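The Night Cables
A short story

When I came to Isance they gave me a key, a gray cloth, and the care of the Tornlow. The key was for the cupboard where the machine sleeps. The cloth was for its eyes. I asked if there was also a manual, and the manager said that there was one, but it was written for the model before.

The Tornlow is a carrying robot. It reaches to my belt and has two trays, and it brings tea and letters from the reception desk to the guests who sit in the lobby. It was made by a company called Stilis, which later was bought by Durrani, and Durrani does not make robots anymore. So if something breaks, I write a polite letter to Durrani, and after 30 days I receive a polite letter back.

In September the machine began to stop in the middle of the floor. It did not fall asleep completely. It stood with its lights on and a cup on the upper tray, like a waiter who forgot which table. I pushed it home to its cupboard, and in the morning it worked again, and by lunch it was standing still in another place.

I looked at the small screen on its back. It said 3,974 hours, and below this, in yellow letters: CHECK SUPPLY. I checked the battery and the battery was good. I checked the charging plate and cleaned it with alcohol. Then there remained only the white cables, which feed the two trays and the little screen during the night, and which I had always pushed into the cupboard with my foot.

I am a little ashamed of this with the foot. My father repaired sewing machines, and he would not have allowed it.

On the morning of 10th October I took the cables out and carried them to the desk, where the light is good. The stone there is smooth and you can see every dirty spot on a white cable. I wiped them from end to end. Then I wound them up one after another, turn over turn, and let the plugs stick out so that I could look into them.

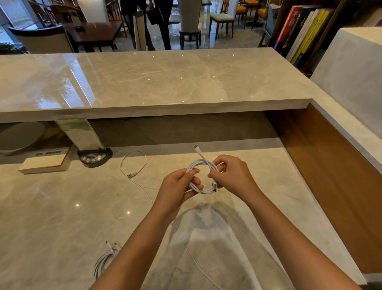 How tight should a charging cable for such a machine be wound?
Loose enough that it can lie in a circle by itself. If you must pull it to make it small, you are bending the copper inside, and it will break first near the plug, where you cannot see it.

I did not know this on my first day. The man who serviced the elevators told me, and he also told me to hold the coil with one hand and feed it with the other, and never to wind it over the elbow like a rope. He was a patient man. I think he liked that somebody asked.

While I worked, guests walked through the lobby and spoke low. An old lady stopped at the desk and asked where the little waiter was. I said that it was not well. She thought about it and asked if she should bring her own tea then, and I said yes, please, only for today, and she went away quite satisfied.

I looked at each connector under the lamp of my phone. I found dust, and in one a hair, and I took them out with a wooden stick. Nothing was burned. I began to think that I must write to Durrani again, and I was already making the sentences in my head. I held one small coil up from the stone and turned it slowly, the plug hanging down, and I felt with my fingers for a soft place. The others could wait.
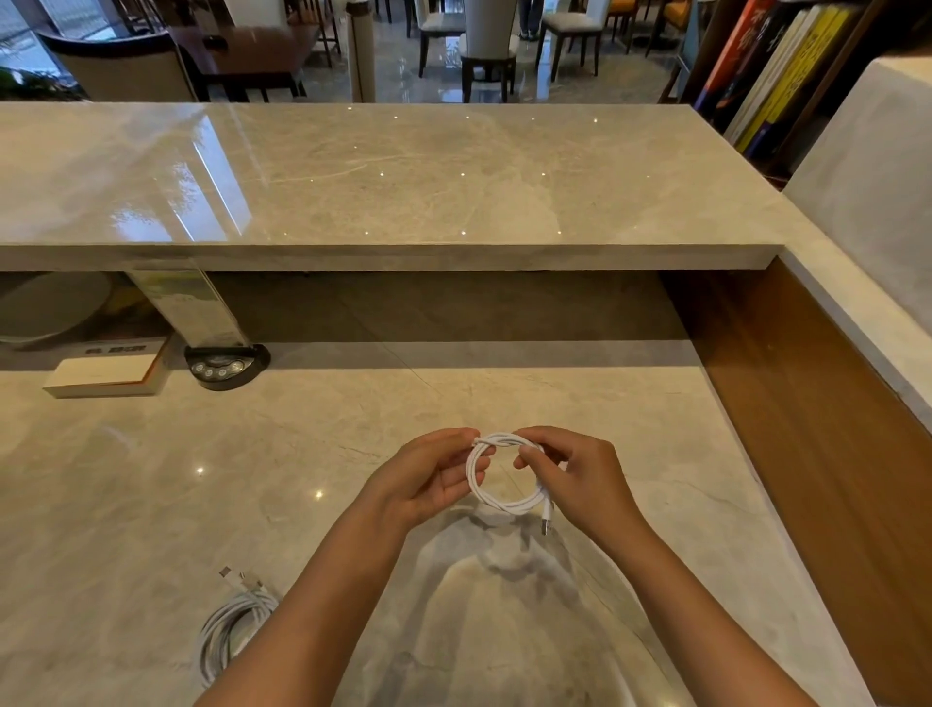
The soft place

It is difficult to explain what you feel. A healthy cable pushes back a little. It wants to be straight again. A sick one has a place where it does not want anything, and when your thumb comes there, you stop by yourself.

I felt it at the third try. So I opened the coil again, all my nice work, and let the cable fall on the desk as it liked. It made a big knot immediately. I do not know why cables do this when you are looking straight at them. I lifted one loop with the left hand and kept the right one ready for the next, and I searched my way along.

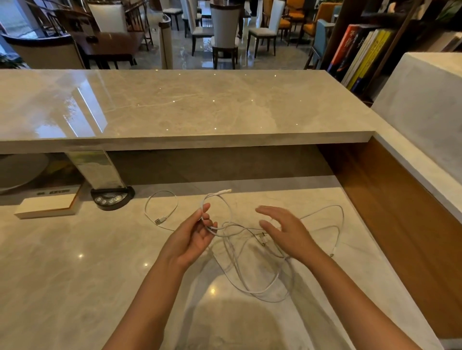
The soft place was a hand's width from the end. When I connected the cable to the upper tray and bent it there, the yellow letters came, and when I let it go, they went. I did this 8 times, more than was necessary. I will admit that I enjoyed it.

There was a spare cable in the box which Stilis had delivered with the machine, still in its paper. I put it in. On the inside of the cupboard door I screwed three hooks, wide ones, and I hung the cables there in loose circles. I put a strip of tape on the bad one and laid it in my drawer. I should have thrown it away, but I wanted to show it to the manager, so that she would believe in it.

The Tornlow slept the whole night on its plate. In the morning I wiped its eyes with the gray cloth and pressed the green button, and it made its three notes, a bit out of tune as always, and drove out.

The old lady was already sitting there. She had brought her own tea again, in a flask, to be safe. The machine stopped beside her chair and waited with its empty trays, and after a while she put the flask on the upper one and told it thank you.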